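About Diter

Diter helps people buy robots, and fairly often helps them not to. We began with a spreadsheet and a grudge against a brochure. The brochure has gone. The spreadsheet now has 88 rows, and every one of them is a cost that somebody, usually us, once forgot to put in a budget.

Our clients run hotels, furnished rentals, care homes and showrooms. They come to us with a sum of money and a video they saw on their phone. We start with the work: which rooms, which chores, how many times a day, and who does it now. Then we look at what a machine would need to take some of it over, including a place to park it, a place to charge it, and a person on the payroll who is willing to be seen with it.

Cloth is where most plans come unstuck. A box has sides and stays the shape it was when you quoted for it. Cushions, towels and throws do as they please, so any client with soft furnishings gets a budget line for fingertips and another for the hours spent teaching a hand where to pinch.

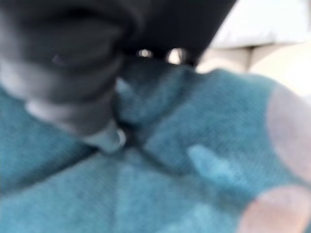 Larby wrote to us after reading our price guide to say that the fingertips were the cheap part, and that the money had gone on staff time, mostly spent putting the same cushion back so the thing could try again. We added a row. It is row 88, and it is now the first one we read aloud in meetings.

How we work

Every job has 3 stages. We visit, we write the plan, and we sit beside you while the sales rep talks. The visit and the plan together cost $2,000, and you pay that whether we tell you to buy, rent or wait. We take no commission from makers, which has done wonders for our independence and very little for our office chairs.

The plan covers purchase and lease side by side, spare parts, insurance, floor space, training, software fees after the first year, and what the machine is likely to fetch when you are tired of it. Figures we can't stand behind are marked with a question mark. Some clients find the number of question marks upsetting. We would sooner upset them in May than after the invoice.

We ask to see the job done on the furniture you own, or something close to it. A sofa seat with a bit of shine to it, a cushion that sags, two hands that have to agree with each other: that tells us more than a spec sheet.
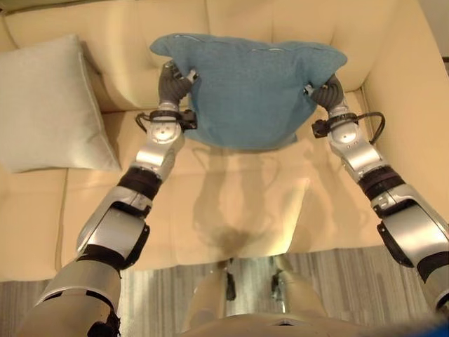
It also gives the finance people something to look at, and they ask better questions than we do. Arix, our planning workbook, grew out of those questions. Brito is the shorter version, for anyone whose board will read one page and no more. Both come with the plan, and both can be edited, though we'd ask you to leave row 88 alone.

To book a visit, send us a floor plan, a list of chores and your budget. If the budget is still a secret, send a range. If the range is a secret too, we can recommend a very good broom.

Page last updated 18 October 2021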